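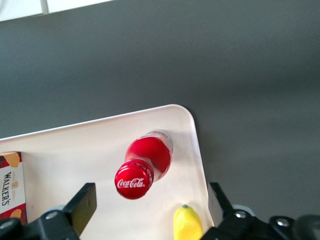

Figure 1. View from the wrist camera over the tray used in the picking demonstration.

Introduction to Robotic Handling
Handout 4: Notes for the Visit to the Pleneo Demonstration Hall

Course instructor: Magdolna Dudás
Host at the hall: Dorottya Szénási

1. Purpose of the visit

The January visit takes the place of the regular lecture and is a required part of the course. Students will watch a robot pick up household and grocery items from a tray and set them down again. These notes should be read in advance and brought to the hall. The material will be used in the second written assignment.

2. Schedule

Arrival and sign-in begin at 9:15 a.m. at the Kubíček entrance. A safety talk follows at 9:30. The group is then divided into parties of no more than 12, and each party spends one session at the picking station and one at the control desk. The parties change places at 10:40. Questions are taken in the seminar room until noon.

Students who arrive after the safety talk will not be admitted to the station area. A student who misses the visit must contact the instructor within one week to arrange other work.

3. The task

The robot is asked to take one named item from a shallow white tray and leave the others where they are. Figure 1 includes three items that call for different approaches. The Coca-Cola bottle lies on its side, at an angle across the tray, and has a curved surface. The Walker's shortbread box has flat faces, and a gripper can close on a pair of them if there is room for a finger on each side. The lemon is small and rounded, with a pointed end, and is near the right inner edge of the tray.

A bottle lying down may roll when a finger touches it. The fingers should therefore meet the bottle from both sides at nearly the same moment, with the line between them running across the body of the bottle. Closing along its length would require a much wider opening. Students should work out how far the wrist must turn to bring the fingers into this position.

For the lemon, the main concern is clearance. One finger must come down between the fruit and the raised lip of the tray, or the approach must be changed. The control software, Flokent, ranks possible grasps and discards any that would bring a finger into contact with the tray.

4. The wrist camera

The camera moves with the gripper. Parts of both black fingers are visible along the bottom of Figure 1, and they hide a portion of whatever is behind them. The lower part of the shortbread box is lost in this way. The program must judge the full size of such an item from the part it can see, or move the wrist and look again.

Students should also consider the effect of a pale tray. A red bottle stands out clearly against it. A white or clear item might not, and its shadow may be the better guide to its outline.

5. Background figures

The practice set kept at the hall holds 322 items. Records of 3,238 attempted picks are available to students through the Brelalex course folder. Each record gives the item, the wrist angle, the finger opening and the result. Of these attempts, 590 are marked as failed. The cause of failure is entered by hand and is missing from the older records.

6. Conduct at the hall

Remain behind the yellow line whenever the arm is powered. Long hair must be tied back, and loose scarves and lanyards removed. Items may be placed in the tray only by hall staff. Students may take photographs at the picking station but not at the control desk.

7. Written assignment

Choose one item handled during your session. In two to three pages, describe the grasp that was used, explain why it suited the item, and propose one other grasp. Include a sketch showing the direction of approach and the position of both fingers. If the pick failed, state at what stage it failed and what you observed.

Assignments are due at the start of the second lecture after the visit. Questions about the hall should be sent to Ms. Szénási, and questions about grading to Dr. Dudás.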